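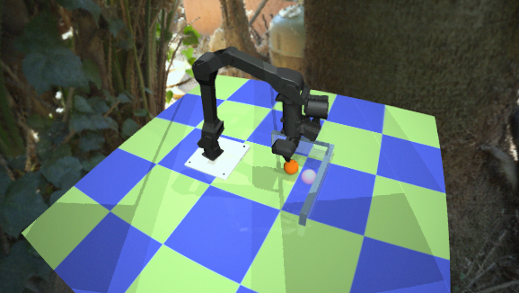
Checkered tabletop in blue and light green, with foliage behind – computer rendering

From: Ľudovít Zelenák
To: Piltonley tile and mosaic list
Subject: Re: Grout colour for outdoor table

Hello Albane, hello all,

Albane Joly wrote:
> I have 80 tiles for my garden table, half blue and half
> pale green, laid like a chess board. My neighbour says white
> grout, my husband says grey. The table stays outside all
> winter. Has anyone on the list done the same?
> Also, must I seal before the grout or after?

I have made two such tables, the first in Zultstead and the second here, so I can tell you what I learned.

For the colour I would take a middle grey. White looks very fresh in the first summer, but under trees it becomes green and brown in the joints, and I was scrubbing mine with a toothbrush every October. With blue and pale green the grey is also more quiet for the eye.

About sealing: if your tiles are glazed, you seal only the joints, after the grout has cured. If they are unglazed, put one thin coat on the tiles before you grout, otherwise the colour goes into the surface and stays there. Then seal everything again at the end. I use the Rorari sealer, the small bottle for 29 dollars. It was enough for both tables.

Please check what is under the tiles. My first table had ordinary plywood and after two winters the corner tiles came up. For the second I used cement board, with flexible adhesive, and a small slope so that the water runs off. I would still put a cover on it when the frost comes – loose, with air below.

One question from me. Does anybody still have the Arnaud cutter manual? My copy has lost the page about changing the wheel.

Kind regards,
Ľudovít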